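Mayo, por la tarde

Hoy tocaba el dormitorio. Lo llevaba posponiendo desde que volvimos a poner las cortinas, y como la cocina quedó lista antes de comer, no había excusa. Me puse a las cuatro y terminé pasadas las siete, con una pausa para el café y otra para hablar con Anayeli Bautista, que llamó por lo de las llaves.

Primero abrí la ventana para ventilar. Entra mucho ruido de la calle a esa hora, pero prefiero el ruido al olor a cerrado. Después quité las sábanas, di la vuelta al colchón (sola, y lo noto en la espalda) y puse el juego limpio. El edredón nórdico es el Modosby que compré en las rebajas por 75 euros. Abriga demasiado para esta época, pero el de verano sigue en el altillo y no me apetecía sacar la escalera. Otro día.

El pie de cama lo sacudí en el balcón y lo volví a poner. Es de un beige que no combina con nada y que por eso mismo combina con todo, o eso dijo la chica de la tienda. A mí me sirve para dejar encima lo que voy doblando sin manchar el edredón.

Luego vino la ropa blanca. Tenía un montón hecho una bola desde la última colada y decidí ir pasándolo a la caja que pongo en el suelo, junto a la cama.

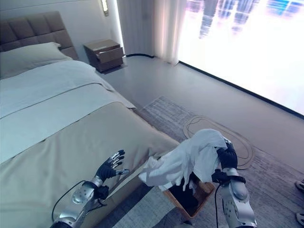
El trapo blanco, camino de la caja, junto a la cama.

Lo blanco lo voy a lavar todo junto mañana, a sesenta grados. La otra vez lo mezclé con una toalla gris y salió todo de un tono triste que no se ha ido ni con percarbonato. También quiero separar lo que ya no vale. Hay paños que están para limpiar cristales y poco más, y fundas sueltas cuya pareja no aparece desde la mudanza.

Aproveché para ordenar la mesilla. En el cajón había dos cargadores viejos, una crema caducada, el recibo de la lámpara (158 euros, ya no me acordaba de que hubiera sido tan cara) y las pilas que busqué por toda la casa en invierno. Tiré la crema. Los cargadores los guardé otra vez, no sé para qué. El recibo lo metí en la carpeta con los demás por si todavía está en garantía.

Pasé la aspiradora por la alfombra, con la Fokell, que hace un ruido horrible pero recoge bien. La alfombra la quería llevar a la tintorería y pregunté en Latmont. Me piden 2 semanas y tienen que venir a buscarla entre dos personas. Con lo que cuesta mover la cama, lo dejo para septiembre. 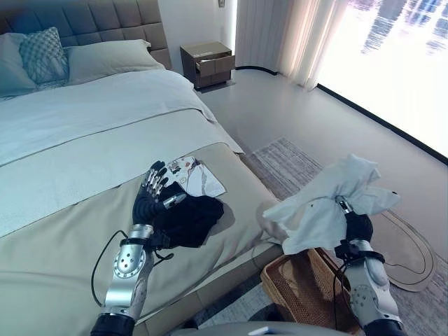
Los cojines me dan más trabajo que la propia cama. Si los pongo todos queda bonito, pero por la noche acaban en el suelo y por la mañana hay que volver a empezar. El pequeño del relieve me gusta y se queda. De los otros igual le doy alguno a Anayeli, que está amueblando el cuarto de su hija y me pidió que la avisara si me sobraba algo. Tengo que preguntarle de qué color ha pintado.

La ropa oscura la dejo doblada aparte y no la mezclo con lo demás. Me falta decidir si la de abrigo la guardo ya o espero. El año pasado la subí en mayo y a los cuatro días estaba bajándola otra vez. Voy a esperar.

También estuve mirando el armario nuevo en el catálogo de Sial. El que me cabe cuesta 395 euros sin montaje y tiene las puertas correderas, que en este cuarto son casi obligatorias. Medí dos veces el hueco y me salió lo mismo, así que por medidas no será. Lo pensaré a final de mes, cuando pague el seguro.

Cené una tortilla y lo que quedaba de la ensalada. Me duele la espalda por lo del colchón y me he puesto la manta eléctrica un rato. Queda pendiente para mañana: lavadora de blanco, comprar bolsas con cierre para guardar los jerséis, bajar el cartón y llamar a Anayeli por los cojines y por la copia de las llaves, que al final no quedamos en nada.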